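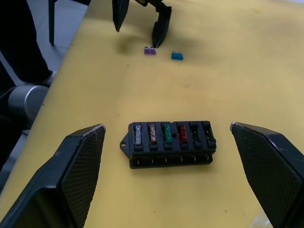
Small-parts chores (robots)

Small-parts chores are the fiddly jobs at home or in the shop where you pick up something tiny and put it exactly where it goes. Think fuses, screws, watch batteries, the little clips behind a car door panel. I keep this entry for the Arkbridge hobby wiki, and the question I get most is whether a machine can do these jobs yet. My short answer is sometimes, slowly, and with someone close by.

Why fuses come up so often

A blade fuse block makes a really good test. The one at the top has six slots in a row, with clear, tan, green and red fuses in the first four and two slots still open. A purple fuse and a light blue one are lying farther back on the yellow table, under the second gripper. You or I would fill a block like that while talking about lunch! For a robot, each fuse means a pinch, a lift, maybe a turn, and then two flat prongs lined up with two narrow openings.

The lining up is where it gets hard. Fingers feel a prong catch on plastic and wiggle it without being asked. Plenty of grippers have no sense of touch at all, so the arm has to work from camera views — and its own fingers love to block the view at the worst moment.

What has been tried

Ka-ming Ng ran a bench test at Cotel with a two-arm setup called Jelto. Out of 243 tries at seating a loose fuse, 200 ended with the fuse all the way in. I think that's pretty great, but I wouldn't want those odds for my headlights. Most of the misses were fuses that tipped over during the pickup, and a fuse lying flat on a smooth table is a pain for me too (I slide mine to the edge).

Oğuzhan Duman tried much the same job at Eren in March and got slower, steadier results. His arms took about 5 minutes to fill 2 slots. He has since switched to softer finger pads, and I haven't seen new numbers.

At home

Folding towels and loading a dishwasher get more attention, and they forgive more. A towel that's an inch off is still folded. A fuse that's a hair off isn't in. So I'd guess small-parts work will show up on shop benches first, where the parts can sit in trays and the light stays the same all day.

See also: Bin picking, Connector insertion, Two-arm robots

Last edited 01/11/2021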